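House rules for the hand-held grippers

I've been doing gripper recordings at home since July, mostly folding and putting away, and Tia Lightfoot asked me to write down the rules I go by. Some come from the sheet Barry Gosling gave all of us. The rest I added after wasting a few evenings.

Check the labels before you pick anything up. Left gripper in the left hand, right in the right, both from the same kit. Swapped sides look fine while you work and only show up later, when Emiko Hirose goes through the files and sends them back.

Start every take with the jaws fully open. Close them once, open them again, then begin. Keep the takes short. Mine run 30 seconds, and I stop after 15 of them to rest my wrists.

One task per take. If you drop the cloth, pick it up with the gripper and carry on. Don't use your fingers. A dropped cloth is still good data – a hand reaching in is not.

Move at the speed you would if you were a bit tired. Brenda Whiteley says new people all go too fast, and my first Tuesday batch was proof of that.

Don't tidy the room between takes. Move the cloth to a new spot and leave the rest. The sheet says the same thing, in capitals.

Keep letters, bank cards and other people out of view. Screens too, if there's anything on them you'd mind a stranger reading.

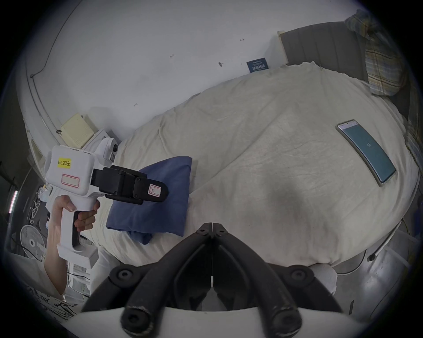 Folding on the bed, dark blue cloth, left gripper from kit 20.

Write the log line straight after each take, with the task, the kit number and anything that went wrong. I tried doing the log at the end of the night and had to throw out half of it.

Tia, the charging rules are on the back of Barry's sheet. I'll copy them out next time.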